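Section 5. Setting the jaw opening for tabletop containers

This section applies to the Firner two-finger gripper when built from the workshop kit and fitted to the Drerus hand unit. Complete the wiring checks in Section 4 before starting. Members using the shared bench at Busto should also read the bench rules kept beside the main switch.

5.1 Preparing the gripper

1. Switch off the hand unit and remove the battery.
2. Fit both fingers and tighten the screws evenly. Do not use thread glue on printed parts.
3. Refit the battery, switch on and select SET on the menu.
4. Open the jaws fully and wait until the display shows 101.

Caution: Keep hands clear of the jaws while SET is shown. The fingers may move without warning.

5.2 Choosing a test container

Use containers of the kind the gripper will handle in service. Glass may be used only after the closing force has been set on plastic.
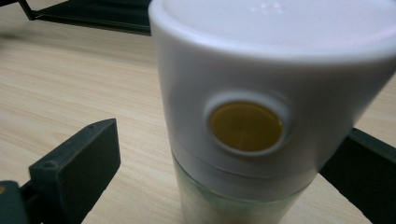
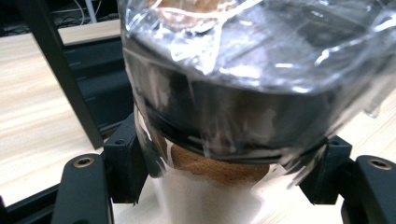
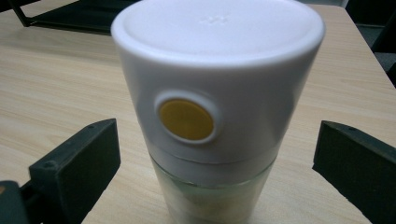 The closing force is stored separately for each container, and a value set for one must not be used for another. Enter a new record whenever the shape or the covering changes. For the white container with the round yellow button, line up the fingers with the part below the white housing and keep them off the button. The cup of brown powder covered in clear plastic wrap requires its own record, as loose film can slip between finger and wall – smooth it down before closing.

5.3 Setting the closing force

1. Place the container upright on the table, midway between the fingers.
2. Set the force to 54 and close the jaws slowly.
3. Lift the container a short distance and hold it over the table.
4. If it slips, lower it, open the jaws and raise the force by one step. Repeat from step 2 using the new value.
5. Press STORE when the container is held firmly.

Caution: Do not exceed a force of 61 with printed fingers. Higher values may crack the finger at the screw hole.

Note: Records made with the earlier Erraji control board cannot be read by this unit and must be entered again by hand.

5.4 After setting

Open the jaws, switch off and remove the battery. Check both fingers for cracks – a damaged finger must be replaced before further use.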